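Pliltton presenta Muvis, un tapete de sobremesa gris oscuro para mesas de trabajo y de juego

1 de agosto de 2018

Pliltton incorpora a su catálogo de mobiliario y complementos el tapete Muvis, una superficie de apoyo pensada para cubrir casi por completo el tablero de una mesa y dejarlo protegido del roce diario. El producto se vende desde hoy en la tienda en línea de la empresa y en sus distribuidores habituales, en dos tamaños y en un solo color, gris oscuro.

El tapete llega como complemento de la mesa Lasham, el modelo de tablero blanco que Pliltton fabrica para talleres, aulas y habitaciones de estudio. Los clientes de esa mesa pedían desde hace tiempo una cubierta que se pudiera poner y quitar sin herramientas. El tablero blanco es fácil de limpiar, pero se marca con las piezas que se arrastran, y los objetos pequeños ruedan y acaban en el suelo.

«Nos escribían con fotos de arañazos y nos preguntaban si teníamos recambio del tablero», explica Achilleas Bakalis, responsable de producto de Pliltton. «Lo tenemos, pero cambiar un tablero cada vez que alguien deja caer un destornillador no es una solución razonable. Un tapete se coloca en un momento y se sustituye cuando hace falta.»

Muvis se apoya directamente sobre la mesa, sin adhesivos ni pinzas. La cara inferior es antideslizante y la superior tiene un acabado mate que reduce los reflejos de las lámparas de techo. La empresa eligió el gris oscuro después de probar también un verde y un beis. El verde gustaba en las aulas, aunque teñía un poco la percepción de los colores al pintar o al clasificar piezas – un detalle que varios profesores señalaron en las pruebas de julio – y el beis enseñaba enseguida las manchas de grafito.

El tamaño mayor está calculado para la mesa Lasham y deja libre una franja estrecha de tablero en el borde. El menor sirve para escritorios y mesas auxiliares. Los dos se entregan enrollados en un tubo de cartón, con la cara superior hacia fuera para que las esquinas no se levanten al extenderlos. Pliltton recomienda desenrollar el tapete y dejarlo plano durante la noche antes de usarlo por primera vez. 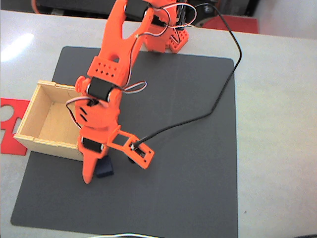 Tapete gris oscuro sobre una mesa de tablero blanco, con un pequeño bloque azul marino oscuro.

Junto con el tapete se pone a la venta Sebastian, un juego de bloques rectangulares pequeños para actividades de mesa. Los bloques se pueden apilar, alinear o repartir por la superficie, y se han pensado para ejercicios de clasificación y de construcción sencilla. El juego se presenta en una bolsa de tela con cordón y se puede comprar por separado o en un lote con el tapete grande. Quienes elijan el lote tendrán un descuento del 15 % hasta agotar la primera producción.

La idea de vender las dos cosas juntas vino de los propios talleres. En las sesiones de prueba, los participantes utilizaban el tapete para delimitar la zona de trabajo y lo que quedaba fuera se consideraba recogido. Al terminar bastaba con revisar una única superficie y devolver cada cosa a su sitio. Los bloques se guardaban al final, cuando ya no había herramientas ni papeles encima.

«En un taller compartido la mesa tiene que quedar lista para el grupo siguiente, y ahí el tapete ayuda bastante», señala Bakalis. «También amortigua el ruido. Quien haya pasado una tarde con bloques sobre un tablero duro sabe de qué hablamos.»

Para la limpieza, Pliltton indica un paño húmedo con jabón neutro. No deben emplearse disolventes ni estropajos. El tapete tampoco es una base de corte: la superficie resiste el apoyo de herramientas y el roce de piezas, pero una cuchilla la estropea. Para trabajos con cúter la empresa aconseja colocar encima una plancha específica. Los objetos muy calientes, como cazos o planchas de ropa, deben dejarse siempre sobre un salvamanteles.

Los bloques Sebastian se limpian de la misma manera y conviene secarlos antes de meterlos en la bolsa. El juego no está recomendado para niños menores de tres años.

Disponibilidad y condiciones

El tapete Muvis se envía desde el almacén central de Pliltton. Tiene una garantía de 2 años que cubre defectos de fabricación, incluido el despegado de la base antideslizante, y no cubre cortes ni quemaduras. Los pedidos hechos en la tienda en línea se pueden devolver en un plazo de 30 días, siempre que el tapete se entregue enrollado y en su tubo original.

Los centros educativos y los talleres que necesiten varias unidades pueden solicitar presupuesto a través del formulario para profesionales. En esos pedidos se ofrece la posibilidad de recibir los tapetes planos, sobre palé, si el centro dispone de acceso para la descarga. Las mesas Lasham ya instaladas son compatibles con el tapete grande sea cual sea su año de compra, ya que las medidas del tablero no han variado.

Sobre Pliltton

Pliltton diseña y fabrica mesas, estanterías y complementos para espacios de trabajo, enseñanza y ocio. Su catálogo incluye la mesa Lasham, el tapete Muvis y el juego de bloques Sebastian, además de recambios para todos sus modelos en venta.

Contacto para medios

Achilleas Bakalis, responsable de producto
Las peticiones de muestras, fichas técnicas e imágenes en alta resolución se atienden en el departamento de comunicación de Pliltton.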